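Chapter 9
Filling a Vacant Seat

9.1 The Problem

An election assigns an office to a person for a term. If the person dies, resigns, moves out of the district, or is removed, the term continues without a holder. The rules that govern what happens next are usually short, and they are often placed near the end of an article or charter section. They receive little attention when they are adopted. They decide, however, who votes on a budget, who holds the balance in a divided chamber, and in some cases which party organizes the body.

Chapter 8 dealt with how a full slate of members is chosen on a regular schedule. This chapter deals with the irregular case. The student should keep three terms separate from the start. A vacancy is the legal condition of an office with no lawful holder. An absence is the failure of a lawful holder to attend. A disability is the inability of a lawful holder to perform the duties of the office. The rules in this chapter apply to vacancies. They don't apply to absences, which are a matter of quorum (Chapter 6), and they apply to disabilities only where a statute or charter says so.

Much of the confusion in reported disputes comes from treating the second or third condition as though it were the first. A council member who has not attended since June has not vacated the seat unless the charter provides that a given period of nonattendance has that effect. Where the charter is silent, the seat remains filled and the remaining members have no power to fill it again, however inconvenient the result.

9.2 When a Vacancy Begins

The moment at which a vacancy begins matters for two reasons. It starts the clock on any deadline for filling the seat, and it fixes the number of members used to compute a majority in bodies that count only members then serving.

Death presents the least difficulty. The vacancy begins at death, and any later declaration by the body merely records it. Resignation is harder. Under one reading, a resignation is complete when it is delivered to the proper officer. Under another, it is complete only on acceptance. A third kind of resignation names a future date, and the question is then whether it can be withdrawn in the meantime, and whether the process of choosing a successor can begin before the date arrives.
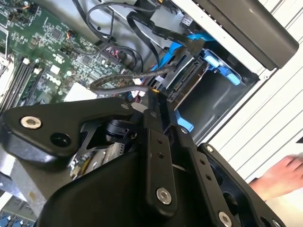

The better drafted charters settle each of these points in a sentence. They name the officer who receives the resignation, state that acceptance is not required, and say whether a resignation with a future effective date may be withdrawn. A charter that says only that a vacancy exists "upon resignation" leaves all of them open.

Removal raises a further question of timing. If a member is removed by vote of the body and challenges the removal in court, is the seat vacant while the challenge is pending? There are two possible errors here. If the seat is treated as vacant and filled, and the removal is later held invalid, two people claim one office. If the seat is held open, the voters of the district go without a member for as long as the case lasts. Most schemes accept the first risk and provide that acts of the successor remain valid even if the title turns out to be defective. This is an application of the de facto officer doctrine, taken up in Section 9.7.

9.3 Two Federal Models

The Constitution of the United States contains different rules for the two houses of Congress, and the contrast is a convenient way to introduce the main design choices.

For the House of Representatives, Article I, Section 2 provides that when vacancies happen, the executive authority of the state shall issue writs of election to fill them. There is no provision for appointment. A House seat stays empty until the voters fill it. The text doesn't set a deadline, and the timing of special elections is largely a matter of state law.

For the Senate, the original text relied on state legislatures, with temporary appointments by the governor during a recess. The Seventeenth Amendment replaced legislative selection with popular election and also rewrote the vacancy rule. The governor is to issue writs of election, but the state legislature may empower the governor to make temporary appointments until the people fill the vacancy by election. The appointment power is therefore optional. A state may grant it, withhold it, or attach conditions to it, and states have done all of these.

The two provisions rest on different judgments about which cost is worse. The House rule accepts a period with no representation in exchange for the assurance that every member has been elected. The Senate rule lets each state trade some of that assurance for continuity. Neither rule follows necessarily from the nature of the chamber. The argument that continuity matters more in the Senate, where a state has only two seats, is a reasonable one, but it was not forced on the drafters by any other part of the text, and a state that declines to allow appointments has simply weighed the matter differently.

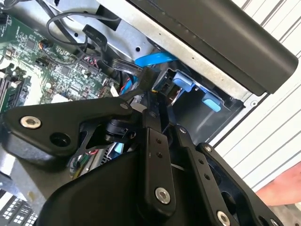
9.4 The Local Case: Tosmont

Local charters offer a wider range of arrangements. The remainder of the chapter refers often to a composite city, Tosmont, governed by a council elected from single-member districts. The city's charter contains the following section.

Sec. 14. Vacancies. (a) When a seat on the council becomes vacant, the remaining members shall, by majority vote, appoint a qualified resident of the district to serve until a successor is elected. (b) A special election shall be held upon the filing of a petition signed by not fewer than 500 registered voters of the district. (c) If no petition is filed, the appointee shall serve until the next regular municipal election.

The section is brief, and on a first reading it seems complete. Consider how it operates when the member for the Flirkley district resigns midway through a term. The council appoints Keith Treloar, a former member of the planning board. A group of residents objects to the appointment and files a petition with over 500 signatures. A special election is called. Treloar enters as a candidate and loses, 1,396 to 1,451.

The winner is the successor under subsection (a), and Treloar's service ends. So far the text is adequate. The difficulties lie in what it doesn't say, and there are at least four of them.

First, subsection (a) sets no deadline. A council that prefers an empty seat to a divided vote on a successor can leave the seat empty by doing nothing. The word "shall" imposes a duty, but a duty without a date is hard to enforce.

Second, the phrase "by majority vote" does not identify the number of which a majority is required. It may mean a majority of those voting, of the members then serving, or of the full council including the vacant seat. On a large body the three figures will usually be close. On a council of 5 with one seat empty, a majority of the members then serving and a majority of the full council both come to three, while a majority of those voting could be two if one member abstains. The choice of base then determines whether an appointment has been made.

Third, subsection (b) doesn't say when the petition may be filed. The residents of Flirkley filed after the appointment. Could they have filed before it, on learning of the resignation? If so, would the council still have been entitled to appoint someone in the interval? The words "until a successor is elected" suggest that it would, but the point is open to argument.

Fourth, the section is silent on the length of the term won at the special election. The ordinary reading is that the winner serves the unexpired portion of the original term. Some charters provide otherwise, and give the winner a seat only until the next regular election, even if the original term had longer to run.

9.5 Other Ways to Choose a Successor

The Tosmont charter combines appointment by the body with an election on petition. Three other methods are in common use.

Executive appointment gives the choice to a mayor or governor. It is fast, and responsibility for it is clear. It also allows one branch to choose a member of another, and for that reason it is often limited by a requirement of confirmation or by a rule that the appointee belong to the same party as the former member. In the chapter exercises, the city of Grendora uses this method with a same-party rule.

Party designation leaves the choice to a party organization, either outright or by submission of a list from which an official must choose. Its defenders point out that voters in a partisan election have chosen a party as well as a person. Its critics answer that the organization may represent only a small part of those voters. The method has no obvious application to nonpartisan offices or to a member elected as an independent, and a statute that adopts it needs a separate rule for those cases.

Countback uses the ballots from the original election. Where voters ranked the candidates, the ballots can be examined again with the departed member excluded, and the seat goes to the candidate who would then have won. No new election is held, and the successor has some claim to popular support. The method depends on retaining the ballots, and on a losing candidate who is still eligible and willing to serve. The town of Hoshino, also used in the exercises, has a countback rule with appointment as a fallback.

9.6 Criteria for Comparison

Each of these methods can be assessed by the length of time the seat is empty, by the degree to which the successor's authority comes from the voters, by cost, and by the opportunities the method gives to those who control its timing. The last of these is the one most often left out of the literature. A special election held on a Sunday in midsummer and one held together with a regular election will draw different electorates, and the official who sets the date knows this in advance - as does the member who chooses the day of resignation.

The sections that follow take up the doctrines that courts have applied when the governing text is incomplete. The reader should return to the Tosmont charter while working through them and note, for each of the four gaps identified in Section 9.4, which doctrine would supply the missing rule and whether the result is one the drafters would have been likely to choose.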